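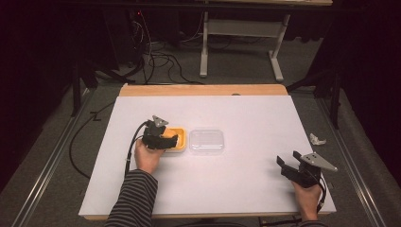
Chapter 2: Keeping House Accounts

Welcome back – put the kettle on, because we're starting gently with the household budget. 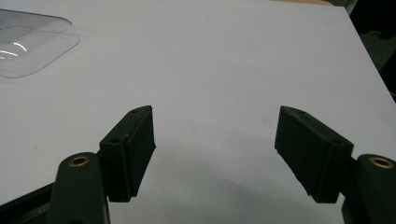 A budget begins with whatever comes in each fortnight. Clear yourself a space, a plain white tabletop is ideal, and sort your bills into 5 piles, favourites last! 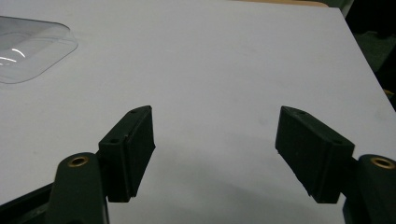 One reader in Drurkley wrote that she'd never managed more than 2 piles, and her savings grew all the same. Good on her – we'll borrow her method in Section 6.
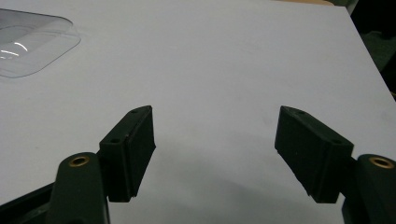

Figure 2.2 Tabletop with clear plastic tray

Now, on to the rent and the groceries.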